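### 4.2 The table, and what people put on it

Our interest in work surfaces began as a footnote and has since eaten most of this section. The Workneh study set out to record how people lay out small, flat parts before putting them together. We had planned to say a good deal about the parts. What the notebooks mostly contain is remarks about the cloth.

Every bench in the study was covered before use. The covering came from a roll supplied by Skorel, a firm whose catalogue offers cloth in a great many shades and describes all of them as neutral. We chose blue. Participants were told they could smooth it, tape it, fold it or take it off altogether, and that we had no preference. None of them believed the last part. Smoothing the cloth became the standard opening move of a session, performed with the flat of the hand and an air of mild reproach, and it was usually repeated after the tea break whether or not anything had shifted.

Creases were harder to shift than opinions about them. Cloth that has spent a winter folded on a shelf remembers it, and ironing (tried in May, with the department's only iron) replaced two long folds with a larger number of short ones. We therefore stopped treating a fold as a fault. Several participants were already using one as a ruler, lining up the far ends of their parts against it and growing quite attached to the result. When a fresh length of cloth was put down between sessions, the complaints were about the missing crease.

The second layer is the board. A long white board laid over the cloth gives a straight edge to work along, and it marks off, without anyone having to say so, where the job is and where the coffee may go. In the earlier Vorkon trials the parts were placed straight on the cloth, where clear pieces had a way of vanishing. White behind clear acrylic is hardly a dramatic contrast either – a transparent plate is mostly its own edges, and a thin shadow if the light is kind – but it was enough for people to stop patting the table in search of something they had put down themselves.

Red dots were the other help. The Timar guidelines, which we otherwise followed as closely as patience allowed, recommend marking any transparent part with "a discreet neutral tick". Our pilot group could not find the ticks. Round red dots, set out in a line along the length, were found at once, and they brought a benefit we had not looked for: participants began to talk about the plate by its dots ("the far one", "the one nearest me") and gave up on "left a bit", which had been the cause of most of the arguments in the pilot.

Colour deserves a final word. The same roll was called blue, teal, green and, by one participant with strong views, "hospital". Pictures of the setup do little to settle the matter, and we have made no attempt to correct them. Figure 4 shows the covering in two views. 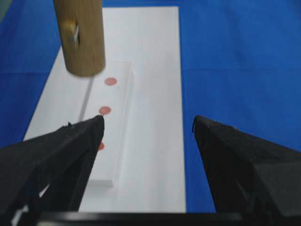
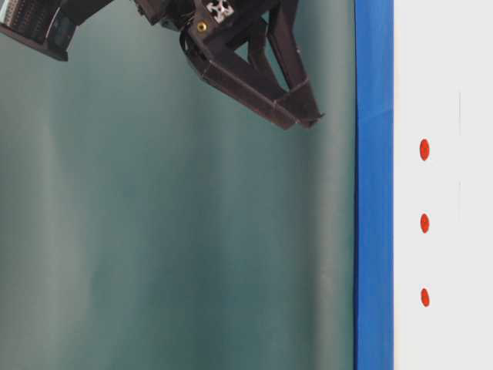 **Figure 4.** Two views of the setup. First: the white board on blue cloth, with the clear plate and its red dots. Second: a view against the teal-green background.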